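Brelirham, July 30, 2022 - Skodska will extend its repair service for small household clocks to 3 further branches from September. The service covers battery and wind-up models and includes cleaning, new hands and replacement of worn alarm parts.

In a trial at the Garba branch, over 400 clocks were accepted for repair. Most faults were traced to the battery contacts or the alarm switch.

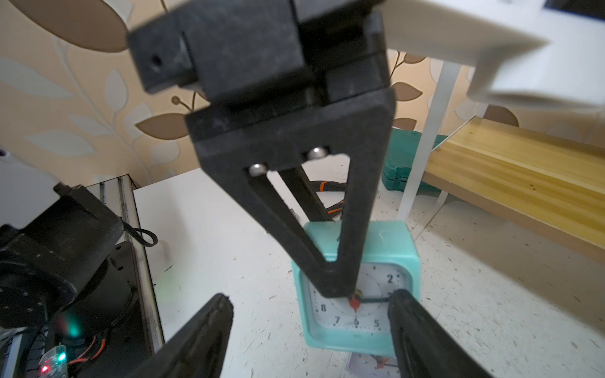 A square turquoise alarm clock with a white dial and red alarm pointer.

Standard repairs take 2 weeks - longer where parts must be ordered. Work is guaranteed for 200 days. Wall clocks with a pendulum are excluded.

Contact: Leonie Vogler, Press Office, Skodska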